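Keeping prescription medicines safe and legal at home

Changes to the rules on controlled medicines always bring a rush of questions, and most of them are about ordinary things: where to keep the box, what to do with the leftovers, whether it can go in hand luggage. The tips below are for households where somebody has a lawful prescription for a strong painkiller, a sleeping tablet, a stimulant or a cannabis-based medicine. They are not legal advice. Rules differ from one country to the next, so check yours.

Storage

Keep the medicine in the packet it came in, with the pharmacy label on. The label is your proof that it was prescribed to you. If you use a weekly pill organiser, leave the original box in the same cupboard.

A bathroom cabinet is a poor place. It gets steamy, and every visitor has a reason to be in there with the door shut. A bedroom cupboard or a high kitchen cupboard well away from the cooker is better.

Fit a lock if there are children or teenagers in the house. A small cash tin will do, but screw it to the shelf from the inside - two short screws with wide washers are enough. We use a Kirkegaard tin with a combination dial. Change the factory code before you put anything in it.

Liquids and oils should stand upright. Put the bottle in a jam jar with a square of kitchen roll in the bottom to catch drips. Only put it in the fridge if the leaflet says so.

Keeping a record

Write the date, the amount taken and the amount left in a notebook kept with the tin. Do it at the time. If the figures don't tally, count again the next morning before you ring the pharmacy.

Some people prefer a spreadsheet. If yours is on a shared family computer, give it its own login and back it up to a stick that lives in the tin.

Leftovers

Don't flush them and don't put them in the bin. Take them back to a pharmacy and ask whether they accept returns. The one in Clarkden takes them over the counter on any weekday. Leave tablets in their blister strips. Scratch or ink out your name and address on the label only when you are handing it over.

Used patches still have medicine in them. Fold each one in half, sticky side in, and keep it locked up until you can dispose of it as the leaflet tells you.

Travelling

Ask the embassy of the country you are visiting well before you go. A medicine that is legal at home can be banned elsewhere, and a prescription does not always help. When we went to Bollau in May the reply took 11 days.

Carry a copy of the prescription and a letter from the doctor with your name as it appears in your passport. Take what you need for the trip plus a couple of days' worth, and check whether there is a limit on quantity.

Don't carry anything for a friend, even as a favour.

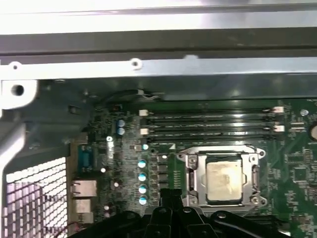

Inside a computer case, with the mesh grille and the connectors at the back of the motherboard.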